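Hoverfly counts rise at Dandelard meadow strips

Hoverfly numbers on the unmown strips at Dandelard were higher in August than in any month since recording began there, according to figures released by the Voto survey. Observers logged 197 hoverflies on fixed walks along the strips. The same walks a year earlier produced 30.

Hoverflies are often mistaken for wasps. Many species carry the same black and yellow bands, but they have one pair of wings instead of two, short antennae and no sting. They feed on pollen and nectar as adults. The larvae of a number of common species eat aphids, and a single larva can get through several hundred before it pupates.

The walks follow a set method. Each one starts at 10 a.m., keeps to the same path and is called off in rain or strong wind. Insects are recorded only if they are within arm's reach of the path. Individuals that cannot be identified on the wing are entered at family level.

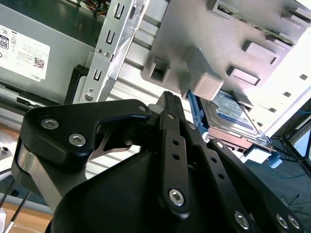 Candela Ibarra cautioned that two summers are too few to show a trend, and that hoverflies are a poor group to judge by short runs of data. Several species migrate, she said, and a warm southerly wind in the right week can multiply a count with no change at all in the local habitat. She would like to see the resident species listed separately before the strips are given credit.

The survey report partly addresses this. Of the August total, 27 individuals belonged to species that breed in rot holes and wet dead wood and do not travel far. None of these were recorded the year before. The marmalade hoverfly, a regular migrant, made up a large share of the remainder.

Mowing on the strips was cut back to one pass a year, with the clippings removed. Removing them lowers the nutrient level of the soil over time and gives low-growing flowers a better chance against grass. Wild carrot, yarrow and hogweed now flower along most of the Stubbs side. Their flat, open flower heads suit hoverflies, which have short mouthparts and cannot reach into deep blooms. 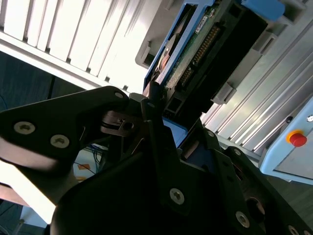

Fallen branches are also being left in place on that side, along with two old stumps that hold water for much of the year. The larvae of some of the dead-wood species need up to two years in such places to develop, so any effect on adult numbers would lag well behind the change in management.

Walks at Dandelard continue until the first frost. Results for resident and migrant species will be published in separate tables from next season.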